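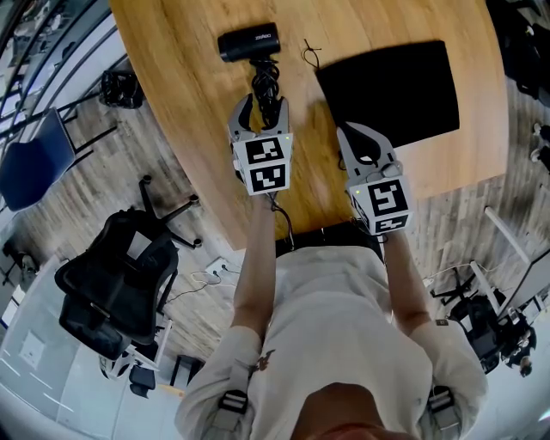

Hand-held grippers in use at a table, with a black cable between the fingers of the left one.

Visit to the Prerkach workshop, Mar 3, 2019

Four of us went: Rosimeire Tavares from purchasing, Yu-ting Man and Pao-chu Lam from the returns bench, and me. The reason for going was the budget line we have been carrying since last year for "handling equipment, returns". It has a figure against it and very little else. Our returns bench takes in small electrical goods, checks them, ties up the leads and repacks them. We wanted to know what part of that could be done by a machine, and what we would have to buy before the machine itself.

Kuo-hua Au met us and gave a short talk first. He was clear that Prerkach does not sell arms. They collect the handling data and train the system, and the customer buys the arms from whoever they like. They have worked with arms from Luretti and from Onditz and had no strong view between the two.

Most of the morning was spent at the tables. The work is done by a person with a gripper in each hand, picking things up and putting them down as a machine would have to. Each gripper has two curved fingers and carries a white cube with printed black-and-white markers, which the cameras use to follow where the hand is. Cables were what we had asked about, as they are what slows our own bench down. Yu-ting was allowed a turn and found the grippers lighter than she expected, but said her wrists knew about it after ten minutes. She could lift a plug easily. Getting a coiled lead to lie flat took her many tries.

Fung-ping Hsiao, who runs the sessions, went through what is needed per task. For one simple task on one kind of item they like to have 500 good recordings. For anything with a loose cable they now plan on 600. The last cable job came in at 603 because a few were taken again at the end. A recording that goes wrong is marked and kept, but it does not count towards the total, so the hours paid for are always more than the hours used.

Costs

We were given a price list but asked not to publish it, so what follows is the shape of it only.

The grippers are the small part. A pair costs less than we spend on one packing bench. They are sold in pairs and Fung-ping advised two pairs per table, one in use and one spare, as the fingers wear and a pair away for repair stops the table.

People's time is the large part. Prerkach can supply the operators or train ours. Rosimeire worked it through on the train home and training ours is cheaper on paper, but it takes two people off the bench for most of February, which is our worst month for returns.

The arms come last, and the quote from Luretti that we already hold does not include mounting, guarding or the electrical work. Kuo-hua said to expect this from any maker and to ask for it as separate lines.

Storage for the recordings was not in our budget at all. It needs to go in.

Space

A table in use needs clear floor on all sides and good even light. We paced it out and our own bay would take two tables if the old racking went. The lease on the unit at Liao would give us 432 square metres, far more than we need for this alone, and I do not think the project can carry that rent by itself. Power would have to be brought to the bay in either case. The present sockets are all on the far wall.

Questions we took away

Whether we start with one product type or three. Pao-chu is for one, and would pick something with a fixed lead.
Whether the recordings belong to us if we pay for the hours. Kuo-hua said yes, but the draft terms say "shared use", and that wants reading by someone who does this for a living.
How long a pair of fingers lasts. We were told "months", and would like a better answer in writing.
Whether an arm bought this year would still be supported in five.

I have asked for a revised quote with operators priced both ways. My own view is that we should buy two pairs of grippers and one table's worth of training this year and leave the arms for next. Rosimeire would sooner hold the whole sum over. The paper goes in with both options costed, and the price list is in the purchasing folder for anyone inside who needs it.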